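## 4. Setting up the room

Complete section 3 (unpacking and checking the parts list) before you start. Two people can set up a standard Podano workroom in a morning. Keep the bag of fixings marked 88 to hand, as it is used in both 4.2 and 4.4.

### 4.1 Before you begin

1. Sweep the floor and let it dry if it has been washed.
2. Mark the position of each table with low-tack tape. Leave at least 868 mm between the back of one chair and the nearest wall, column or table.
3. Find the wall sockets and note which ones are switched. The lamp and the water dispenser must not share an extension lead.
4. Open the doors along the delivery route and wedge them.

**Caution:** Do not drag tables or the dispenser over a wooden floor. Lift them, or use the felt sliders supplied.

### 4.2 Table

1. Lay the tabletop face down on a blanket.
2. Fit the legs with the bolts from bag 88. Tighten by hand only at this stage.
3. Turn the table over with one person at each end. Lift by the top and keep your hands off the legs.
4. Move the table to the tape marks, then tighten all the bolts with the 13 mm spanner.
5. Check for rocking. Adjust the feet until the table stands firm.

Wipe the top with a damp cloth and dry it straight away. Do not use cleaners that contain bleach on light wood. If the table will take heavy equipment, put down a mat first.

**Note:** The Lowther top is heavier than the Lurville top and needs two people at every step. The legs are not interchangeable.

### 4.3 Chairs

1. Push the gas column into the base until it clicks.
2. Lower the seat on to the column and sit down firmly once to seat it.
3. Attach the backrest with the two long screws. On mesh chairs, keep the screwdriver well away from the mesh, as a slip will tear it.
4. Set the seat height so that the user's feet are flat on the floor and the forearms are level with the tabletop.
5. Set the tilt tension with the knob under the seat. Turn clockwise for a stiffer back.

Chairs with tall backrests need more space to turn than the low-backed type. In a room that has tables on one side and a walkway on the other, place tall chairs with their backs to the walkway and check that people can pass while the chair is in use.
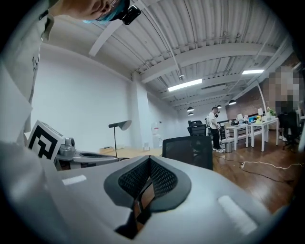
Fillness wrote after the first edition that step 4 had given them trouble, and that in their own rooms they now set the chair before the table is bolted tight, then move the table to suit. They also found it easier to judge the walkway with someone sitting down. Either order is acceptable, provided that the bolts in 4.2 are fully tightened before anything is placed on the table.

### 4.4 Floor lamp

1. Screw the stem sections together and stand the stem in the base.
2. Secure the base from below with the washer and nut from bag 88.
3. Fit the shade and set its angle before plugging in.
4. Stand the lamp behind the table, clear of the chair's turning circle.
5. Run the cable along the wall and hold it with clips. It must not cross the walkway.

**Caution:** The shade becomes hot. Switch off and wait ten minutes before changing its angle.

If the lamp leans, undo the nut, turn the stem a quarter turn and tighten again. A lamp that still leans has a damaged base and should be returned.

### 4.5 Water dispenser

1. Stand the dispenser upright for two hours after delivery before switching it on.
2. Place it against a wall, with a 29 mm gap behind for air. Do not put it in a corner where both sides are closed in.
3. Level the feet.
4. Fill or connect it as shown in the maker's leaflet.
5. Run off the first two litres and throw them away.
6. Switch on. Cold water is ready after an hour.

Keep cups on a shelf or trolley close by. Drinks without lids should stay off any table with electrical items on it.

**Note:** Empty the drip tray daily. A full tray will overflow on to the floor, and standing water will lift the finish on wooden boards.

### 4.6 Final check

1. Remove all the tape marks.
2. Sit in each chair in turn and roll it back as far as it will go. If it touches the wall, a column or another chair, move the table forward.
3. Switch on the lamp and look for glare from the seated position.
4. Retighten the table bolts after a week's use, and again each March.

Keep the spanner and any spare bolts in the bag and store it with this manual. For replacement parts, see section 7.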